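The Long Goodbye at Rodcombe

When the old schoolmaster of Rodcombe died this spring, the town did what it has always done for the people it loves: it stopped. The bakery shut at noon, the ferry to Olusden tied up for the afternoon, and by the time the bell at the chapel began to ring there were cars parked along both sides of the hill road all the way down to the water. I had driven up the evening before, thinking I would slip in quietly at the back, and I ended up standing in the yard with a few hundred other people who had thought the same.

He was 100 years old, or would have been in August, and the family had decided some time ago to call it 100 and be done with it. He taught at the Rodcombe school for 54 years if you count the years after he retired, and everyone in Rodcombe counts them, for he kept coming in to hear the little ones read and to argue with the science teachers. It would be hard to find a household between the harbor and the Skarkalwood road where he hadn't taught a parent, a child or, in a fair number of cases, a grandparent.

I should say that I was one of his, too, though only for 2 years, when my father had work at the boatyard. I remember chalk, a brown jacket, and a voice that never got any louder no matter what we did. He had a habit of handing back a bad essay with nothing written on it at all, so you had to go up to his desk and ask, and then he would pull out the other chair and you would sit there together for as long as it took. I have had many editors since and not one of them has frightened me half as much, or been half as kind.

The service had been moved to the open air once it was clear that the chapel would never hold everyone. Benches came over from the school and folding chairs from the fire hall, and the front rows were kept for the family, the council, and the visitors from the capital, of whom there were a good many. Three of his pupils went on to sit in the legislature, one runs the regional hospital, and another had flown in overnight with a suit folded in a gym bag and was still trying to press the creases out of it with the flat of his hand as the choir walked in. They sat where they were told to sit. A woman behind me, who had cooked for the school for most of her life, said it was the first time she had seen that bunch all quiet at once, and the row around her laughed, and then most of us were wiping our eyes.

His eldest daughter spoke first. She told us how he had come from Paju as a young man with one suitcase, meaning to stay a single winter, and how he had written home every month to say he would be back in the next. She had found the letters, which her aunts had kept, and she read us a little from two or three of them. They were mostly about the weather and the price of fish. In one of them he complained that the school had no decent map, and that he had drawn one himself on the back wall and been scolded for it. (The map is still there, by the way, under a sheet of glass now, and you can go and see it any school day if you ask at the office.)

After her came the politicians, and I'll admit I had braced myself. You go to enough of these things and you learn what a speech sounds like when it has been written in a car. But they had been taught by him, after all, and each of them kept it short. The regional governor told a story about being caught selling the answers to a history test, and about the punishment, which was to write a new test, a fair one, and then sit it. He got a middling grade. The mayor of Olusden announced that the town council will put money toward a fund for Rodcombe pupils who want to go on to college, 8 of them each year to start with, in any subject they like.

That last part matters to people here. For all his love of poetry, he fought hardest for the science classes, which for years had to make do with whatever the bigger schools threw out. He wrote to ministers and to mining companies, and he once cornered a deputy minister at somebody else's wedding. The new science wing opened while he was still well enough to cut the ribbon, and the fund will help keep it stocked. 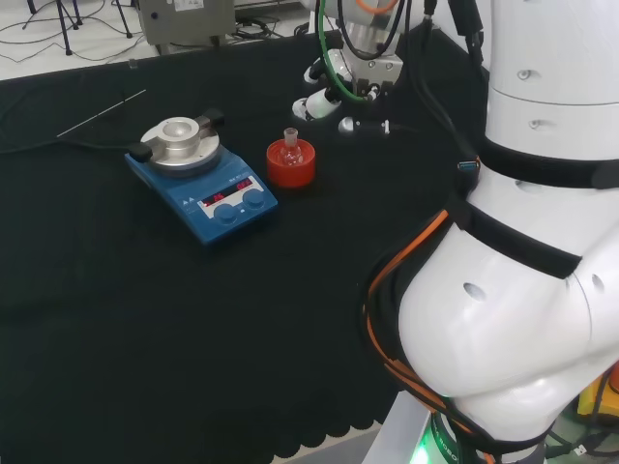
A magnetic stirrer hotplate with a metal heating block, and an orange flask holder beside it.

The choir sang two hymns and then, at his own request, an old rowing song from Paju that has a great many verses and a chorus anybody can pick up. By the third time around the whole yard had it, legislators and all. The coffin went out between two lines of schoolchildren, and the road up to the burial ground was so full of walkers that the hearse gave up trying to keep its distance and simply moved along among us.

There was food afterward at the fire hall, far too much of it, smoked fish and potato pancakes and a long table of cakes that kept filling up from the other end. I sat with a family from Skarkalwood who had brought four generations with them, the youngest asleep in a car seat under the coats. They wanted to know what year I had been in his class, and whether I'd had the brown jacket or the green one. I had never heard of a green one. It was before my time, they said, and somebody went off to find a photograph.

I meant to leave by four and it was well past seven when I finally got to my car. The ferry was running again by then, and they were still singing on the lower deck.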